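Ticket 1957: Dryer trips breaker partway through cycle
Status: Resolved
Property: Gindside, unit 3
Opened by: Octavian Jitaru (tenant)
Assigned to: Hubert Rüegg, Somdale Property Maintenance
Category: Electrical / Laundry

Octavian Jitaru, 7:40 am
The dryer in the hall closet keeps cutting out. It starts fine, heats up, runs for a while and then everything in the closet goes dead, including the display. The breaker marked DRYER in the panel is in the middle position when I check. I push it all the way off and back on and the dryer starts again, but it trips again later in the same load. This has happened on four loads in June. It never happened before that. Nothing else in the apartment loses power.

Hubert Rüegg, 8:15 am
Thanks for the details. Please leave the dryer off until I have looked at it. In the meantime, can you tell me:
Does it trip on air fluff (no heat)? If you have not tried it, do not try it now, just let me know.
Is there any burning smell near the plug or the panel?
When was the lint screen last cleaned?
Was anything moved in or out of the closet lately?

Octavian Jitaru, 12:20 pm
I never used air fluff. No burning smell that I noticed, though the top of the dryer gets hotter than it used to. I clean the screen every load. As for the closet, I pulled the dryer forward at the end of May to get a sock out and pushed it back. I have been clearing the shelf over it as well and boxing things up in the bedroom, so you should be able to get in there without climbing over anything.

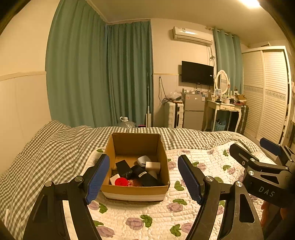
Box on the bed in unit 3, flaps folded in.

Hubert Rüegg, 12:45 pm
Good, I will need the closet floor and the shelf clear. I can come by at 3:30 pm today. Please have the laundry out of the drum.

Hubert Rüegg, 5:10 pm
Visit notes.

Panel first. Dryer is on a two-pole 30 amp breaker. No discoloration on the breaker or the bus. Both lugs checked with the power off, and one of them took a quarter turn to snug up. That is more than I like but I would not call it loose. Breaker was cool to the touch when I got there, which tells me nothing since the dryer had been off all day.

Receptacle. Pulled the cover. Four-wire, conductors clean, no melted insulation, screws tight. Cord and plug blades clean. Terminal block on the back of the dryer also clean.

Vent. The foil duct behind the dryer was folded flat against the wall. Pulled the machine out and the duct sprang partway open, then sagged again. There was a plug of lint at the elbow the size of a fist. It looks like the duct got pinched when the machine was pushed back at the end of May, and that matches when the trouble started.

A blocked vent should open the thermostat or the thermal cutoff before it trips a breaker, so I did not want to stop there. Put the meter on the heating element. Normal across the terminals, but I got a reading from one terminal to the cabinet when I pushed on the housing. One of the coils has sagged and is close enough to touch the housing when it is hot. That is what trips the breaker. The overheating from the blocked vent most likely helped it along.

Dryer is unplugged and tagged. Please do not use it. Element ordered from Costache Appliance Parts. The counter says they have it at the Trisville branch and will send it over on the morning truck.

Octavian Jitaru, 5:50 pm
OK, understood. Is it safe to have the rest of the power on? And is there a machine I can use until it is fixed?

Hubert Rüegg, 6:05 pm
Yes, the rest is fine. I left the dryer breaker off. The shared laundry on the ground floor is open until 10 pm. Keep your receipts from the card reader and I will have them credited to your account.

Hubert Rüegg, next day, 9:30 am
The part that came is wrong. It is the element for the narrow cabinet and the mounting holes do not line up. I gave Costache the full model number this time, with the suffix, and read it back to them. Driving to Trisville to swap it myself so we do not lose another day.

Hubert Rüegg, 2:55 pm
Work done:
Replaced heating element and housing as one assembly.
Replaced high limit thermostat and thermal cutoff (supplied as a kit with the element).
Removed foil duct. Installed rigid metal duct with an elbow at the dryer outlet, joints taped with foil tape, no screws.
Brushed out the wall run from both ends. The outside flap was stuck half shut with lint and paint. Freed it and it now opens fully.
Vacuumed the cabinet and the blower housing.
Replaced the dryer breaker. The old one had tripped enough times that I would sooner not rely on it.

Test: no reading from either element terminal to cabinet, cold or right after heating. Ran one timed cycle on high with wet towels, 45 minutes, no trip. Flap outside stayed open with good airflow the whole time.

Parts and mileage came to $285, charged to the building and not to the tenant.

Note for unit 3: the rigid duct will not fold, so the dryer now sits a few inches farther out from the wall than before. The closet door still closes. If something falls behind the machine, please open a ticket and I will get it out – do not pull the dryer forward.

Octavian Jitaru, 8:35 pm
Two loads this evening and no problem. Clothes are dry in one cycle now, where before I had to run the towels twice. The top is only warm. One question, there is a slight smell on the first few minutes of heat, like dust. Is that expected?

Hubert Rüegg, 7:50 am
Yes. New elements have a coating that burns off over the first few loads. If you still smell it after five or six loads, reply here and the ticket will reopen.

Laundry room credit has been entered. I am also adding the other Gindside units with foil duct to ticket 294 (vent cleaning) so they get changed to rigid on the same visit.

Status changed from In Progress to Resolved by Hubert Rüegg
Related tickets: 294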